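Looking after a stainless steel sink

Household Tips from Trundura
Updated Jun 28, 2026

Stainless steel will put up with a lot, but it marks. Most of the dull, grey look that sinks take on is a mixture of limescale, soap film and fine scratches. The first two come off. The third can be made less obvious, and you can slow it down.

Daily care

Rinse the sink after the last wash of the day, including the corners and round the drain. Wipe it with a soft cloth and a drop of washing-up liquid, going the same way as the grain. On brushed steel the grain is the set of very fine lines you can see when you look at it from the side. Rinse again and dry with a tea towel. Drying is the part most people skip, and in a hard water area it makes more difference than any cleaner.

Don't leave a wet sponge or dishcloth sitting on the steel overnight. The same goes for tins, cast iron pans and wire wool pads, all of which can leave rust spots. The rust is nearly always from the tin or the pan and the sink itself is fine underneath. Rub it with a paste of bicarbonate of soda and water, leave it a few minutes, and rinse.

Limescale

Use white vinegar diluted with the same amount of water. Soak some kitchen paper in it, lay it over the scale, and leave it for ten minutes. Thick scale round the base of the tap may need a second go. Scrub with an old toothbrush and rinse well.

Keep vinegar off marble and other natural stone, which it will etch. If your worktop is stone, or you aren't sure what it is, use washing-up liquid and a plastic scraper near the edge of the sink and save the vinegar for the bottom of the bowl. Never use vinegar with bleach or straight after it. Bleach is hard on stainless steel in any case and is best kept out of the sink altogether.

Drying racks

A roll-up rack saves worktop space and keeps drips over the bowl, but it needs washing like anything else. Water collects where the rods go into the end strips, and that is where the black bits start. Once a week, lay the rack flat in the bowl with warm soapy water, work a toothbrush along both strips, rinse, and stand it on its side to dry before you roll it up.
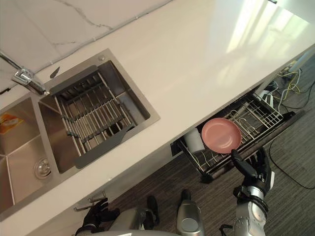
A reader called Aryee wrote in to say that the toothbrush never got right into the ends of the rods on hers, and that what finally shifted the muck was an overnight soak with a denture tablet. She does it at the start of every month and the strips have stayed clean since February. We tried the same thing on an old rack and it worked well. Give it a good rinse afterwards.

Check the underside of the rack for grit before you put it back. A few grains trapped beneath it will scratch the rim of the sink every time it slides.

Scratches

Fine scratches blend in with age. If one bothers you, rub lightly along the grain with a non-scratch pad and a little cream cleaner. Don't go in circles. For a deeper mark on a brushed finish, wet-and-dry paper can help. Start at 1000 grit, finish with 3000, keep it wet, and try it on a hidden patch first. Leave mirror-finish sinks to someone who does it for a living.

Drains and smells

Lift out the strainer and wash both sides of it. Tip 2 tablespoons of bicarbonate of soda down the waste, follow with a cup of hot water from the tap, and leave for half an hour before flushing through. With a double sink, do both drains. They usually share one trap, and a smell from the bowl you rarely use often comes from the one you use all the time. Run the tap into the spare bowl every few days too.

Fat should go into a jar or an old tin and then in the bin. Coffee grounds can go on the compost.

Sealant

Look at the join between sink and worktop twice a year. If the sealant is lifting or has gone black right through, cleaning won't bring it back. Cut it out, dry the gap fully, and run a new bead of sanitary silicone. Leave it 24 hours before using the sink, or longer if the tube says so.

More in this section: Descaling a kettle / Getting stains out of chopping boards / Dishwasher filters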